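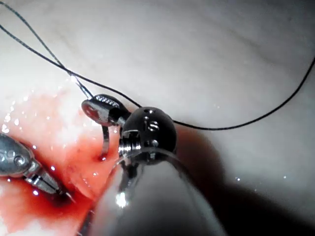
Curved needles are my favorite thing in the mending drawer, and I don't know why I waited so long to buy one! A straight needle is fine when you can get at both sides of the cloth, but on a couch arm or a stuffed footstool you only have the front to work with, and the curve lets you dip in and come back up on the same side.

Hold it with small pliers that have a bit of grip in the jaws (my friend Dilek swears by her fingers, but she has tougher fingers than me). Grab it away from the tip, go in with the point nearly straight down, then roll your wrist and let the needle follow its own arc. If you push it straight ahead it bends or skids. I did my whole Loltine footstool this way in February — 30 stitches, 2 broken threads, one very sore thumb.

And if you prick yourself and get blood on the fabric, go for cold water right away, never hot! Dab, don't rub, and work in from the outer edge so the pink part doesn't spread. A drop of plain dish soap helps with whatever is left. Try it on a hidden corner first if the fabric is old or the dye looks iffy.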